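Why Does Metal Feel Colder Than Wood?

Walk across a kitchen with bare feet and step from a rug onto a tile floor. The tile feels much colder. But if the rug and the tile have been in the same room all night, they are the same temperature. A thermometer would show it. So why do your feet disagree?

Your skin does not measure how warm an object is. It notices how fast heat is leaving your body. Heat always moves from a warmer thing to a cooler thing, and your skin is usually warmer than the room.

Some materials carry heat away quickly. They are called conductors, and most metals belong in this group. Others carry heat slowly. They are called insulators. Wool, wood, cork and air are good ones.
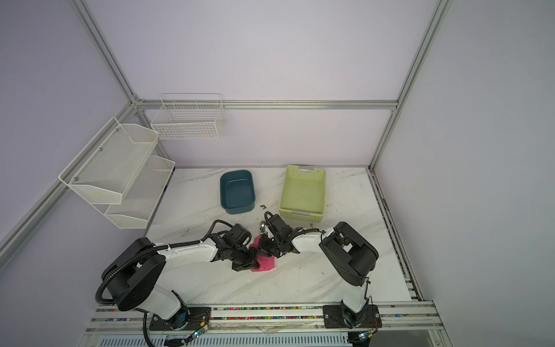
Wire mesh is mostly gaps, but the metal wires still conduct heat.

Stone is somewhere in the middle. It pulls heat from your hand faster than wood does, but not as fast as copper. Bakers sometimes roll out pastry on a marble slab to keep the butter in the dough from getting soft.

Spoons are a good way to see the difference. A steel spoon left in hot soup gets warm along its stem. Silver conducts heat even better, so a silver spoon warms up sooner. A wooden spoon can stay in the pot much longer before the end you hold feels hot. Many pans have handles made from a different material than the pan itself.

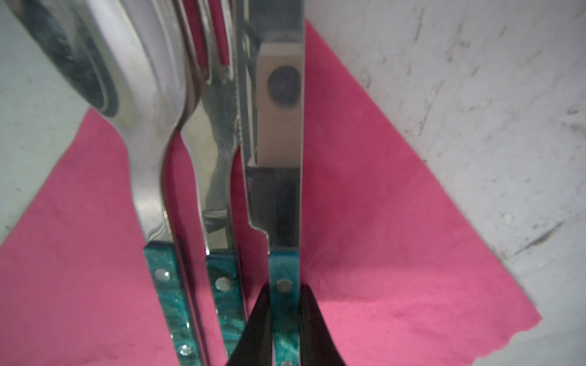

Try It Yourself

You will need a metal spoon, a wooden spoon, a plastic spoon, a mug and a little butter. Ask an adult to pour the hot water.

1. Stick a dab of butter near the top of each handle. Use the same amount each time.
2. Stand the spoons in the mug.
3. Have the adult fill the mug halfway with hot water.
4. Wait 7 minutes. Do not touch the spoons.
5. Write down which butter slipped first. 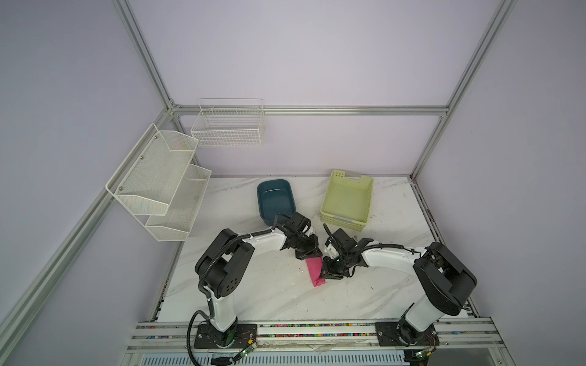
Page 18

Keeping Heat In

Air is a poor conductor when it is trapped and cannot move around. A fluffy sweater holds air between its fibers, and that air slows the heat leaving your body. Birds puff up their feathers in February for the same reason. Double windows have a thin layer of air or another gas between two panes of glass.

Words to Know

Conductor: a material that lets heat pass through it easily.
Insulator: a material that slows heat down.
Temperature: how hot or cold something is.

Written by Corina Rainer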